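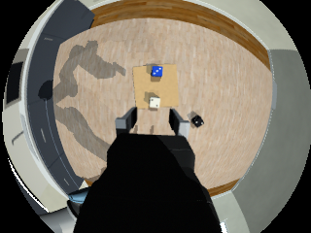 24 March 2024

I have caught the backgammon bug again and I have caught it badly. It started when Leonie Rewi brought her grandfather's board over and left it with me "for a couple of nights", and I have hardly wanted to do anything else since. I'd forgotten how much of the pleasure is in the dice! People who don't play always think the dice are what spoils it (all luck, why bother) and I used to half believe them, but a blue die with white pips sitting on a plain tan mat makes me want to clear the table and play right now. I like a plain surface to roll on. The fancy green felt in Leonie's board is lovely but it's worn through near the hinge, and anything that lands there tips over and has to be rolled again.

Played Fletcher Lockyer last night, first to 3 points. He opened with a 6-5, ran one of his back checkers all the way to his midpoint, and sat back in his chair as if the thing was already settled. I rolled 3-1 and made my five point, the roll I would ask for every single time if anybody were taking requests. After that it was a proper game. I got a second checker trapped behind four of my points in a row and I could feel him getting quiet. Then I got greedy, hit loose in my home board when I had no need to, and he came in off the bar and hit me back with the one number I'd told myself he wouldn't get. I stayed on the bar for ages. Lost that game, and he had the doubling cube on 2, so it was two points gone in one go.

I wrote the position down afterward and looked at it again this morning over toast. The loose hit was wrong. I'm almost sure of it. If I'd just made the bar point I'd have had five in a row and he'd have needed to roll a six right away, or else sit there while I brought the rest home. I don't know why I find this so exciting at seven in the morning, but I do. I set it up again and rolled it out by hand, playing both sides, until the tea was cold.

We did finish the match. I won the next one after he dropped my double (much too early, I thought — he had plenty of play left) and then it was two to one and he needed only a point, so on to the next game, which I won by the skin of my teeth with a double four when I had 4 checkers left. Two all! And then he beat me in the last one without any fuss at all. I was so happy with the whole evening that I forgot to mind until I was brushing my teeth.

Đức Lý has offered to teach me the cube properly. He learned in a café in Droranitz, where they play for coffee and the owner chalks the score on the back of the kitchen door, and his view is that I double like someone asking to borrow money. Fair. I wait until I'm so far ahead that anyone with sense would drop, and then I sulk about only getting the one point. His rule is to take if you think you'd win one game in four from there, and I do understand that, I can say it out loud to anyone, but at the table with the cube being pushed at me it goes clean out of my head. He's lending me his old notebook of positions. It goes up to number 567 and some of them have food on them.

Things to work on, so I stop writing them on envelopes:

Opening replies. I know what to do with 3-1, 4-2 and 6-1, and the rest is guessing. 4-3 especially.

Counting the race. I still do it by pointing, and Fletcher can see my lips move.

Not hitting just because I can.

Back games. Vlasta Michalík plays them on purpose, the maniac, and wins with them, holding two of my points until I'm forced to open up at the very end. I want to see how she times it. I asked and she told me you have to enjoy being behind.

She's also talking about a little tournament in June, at Rhys Pirihi's place in Culmont, out on the long porch if it's warm enough. Double elimination, so everybody gets at least two matches, and a beginners' table for the ones who've never played. I said yes before she'd finished the sentence. I'll have to give Leonie her board back by then, or buy my own, and I've been looking at boards all afternoon when I should have been doing the ironing. Cork or felt? Cork is quieter and the checkers slide nicely, but I do like seeing a bit of color.

Fletcher is coming over again tomorrow after supper. I'm going to try doubling early, just once, and see what his face does. Must buy more crackers, and find the second dice cup, last seen under the couch.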